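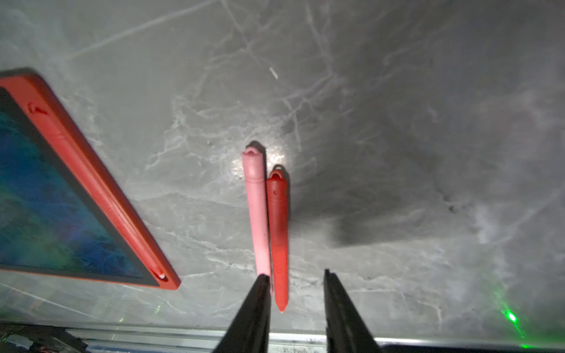 Rochelle Sorensen told me that the scooters don't bother her at all, it is the horns that wake up her baby. I had asked her on the stairs if she also heard them on Friday, and of course she did. The whole of Musitz Street heard them.

For readers who live somewhere else: since January we have a group ride that passes under our windows after eleven in the evening. Mostly they are small scooters, some electric and some very much not electric, and a few mopeds with the exhaust cut short. They come from the Escobedo parking lot, go down the hill, turn at the bakery and then come back up. I stood on the balcony and counted 30 of them. My neighbor Matúš Hubáček says I missed the ones at the end, and maybe I did, I was in my slippers and it was cold.

I want to be fair. When I was nineteen I also had a moped, a Renano with a broken seat, and I also rode it in places where I should not. But we were 2 people, and we were afraid of everybody's grandmother. 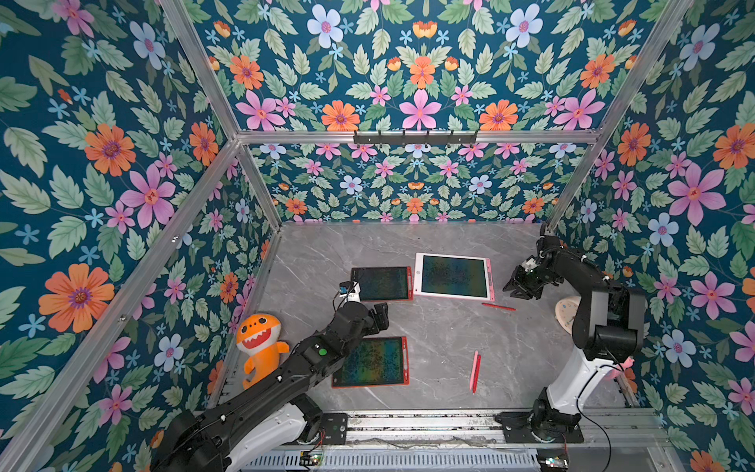

Flowered wallpaper on the walls and overhead.

What I don't like is the red light at the bottom of the hill. They don't stop there. Last time a man was crossing with a bag of groceries and he had to jump back on the sidewalk, and one rider shouted something at him and the others laughed. He picked up his oranges and went home. I was too far away to help, and I still think about it.

I called the police number. The lady was polite and gave me a report number that ends with 3035, and she said a car would come if one was free. No car came. Next morning I wrote to the district office in Stenditden and received an automatic answer, which thanks me for my interest in local traffic.
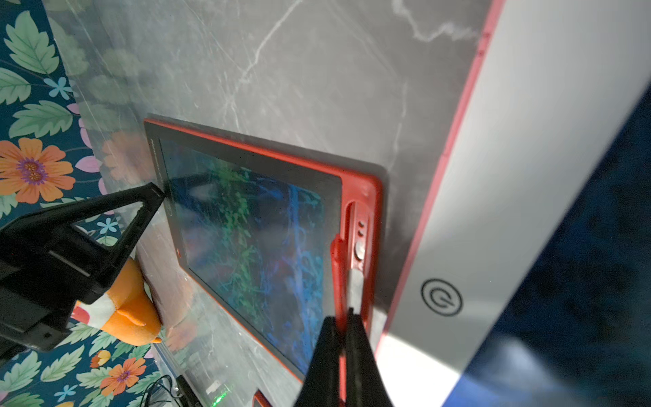 Writing tablet with a red frame, stylus in its slot.

Matúš wants speed bumps. Rochelle is against them — the ambulance uses our street to get to the hospital, and her father was once in that ambulance. I changed my mind about this already two times. A camera at the light seems better to me, but I don't know what it costs.

There is a meeting with the district in room 9 of the old school, at six in the evening. I will go and I will bring my notes with the times. If you live on the hill and you also wrote down something, please send it to me before then, even if it is only one night.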